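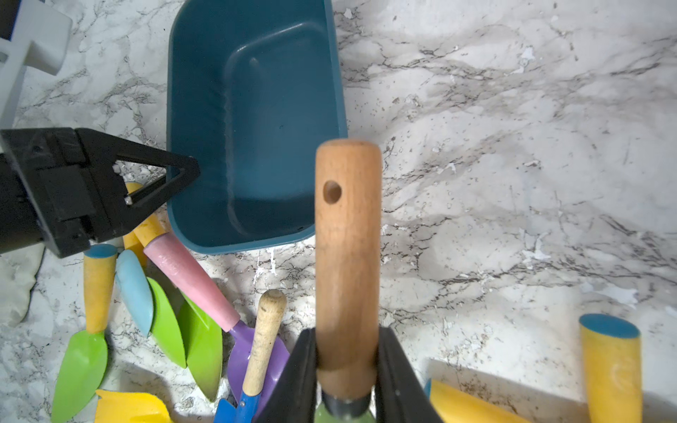

N.º 79, pág. 4

Imprimir | Enviar por correo
Redacción Timedau, febrero

Timedau amplía su programa de demostración por control remoto con utensilios de jardinería infantil

TENDVILLE. La firma de automatización Timedau ha incorporado a su programa Erness una tarea de recogida de herramientas de jardín de juguete en una bandeja de plástico. Un operador dirige a distancia dos brazos y cada ejecución se registra como demostración para el entrenamiento posterior del controlador.

La primera serie consta de 244 demostraciones, con más de 80 dedicadas al agarre por el mango. Según Şükran Özkan, responsable técnica de Erness, los mangos de madera y los amarillos exigen aperturas de pinza distintas. «El operador corrige la orientación antes de cerrar; esa corrección es el dato que nos interesa», señala.

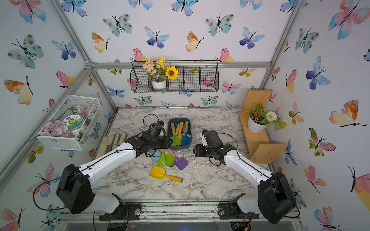
Puesto de trabajo de Erness, con los dos brazos sobre la mesa. Foto: Timedau.

Las vistas de muñeca y la vista fija se sincronizan con las posiciones articulares. Lawal Abubakar, encargado de la revisión, descarta las secuencias con pérdida de señal o pausas prolongadas del operador.

La segunda serie comenzará en Tendville con una disposición distinta de los utensilios.

Contacto de prensa: Ngozi Mohammed, Timedau.

Compartido 68 veces | 0 comentarios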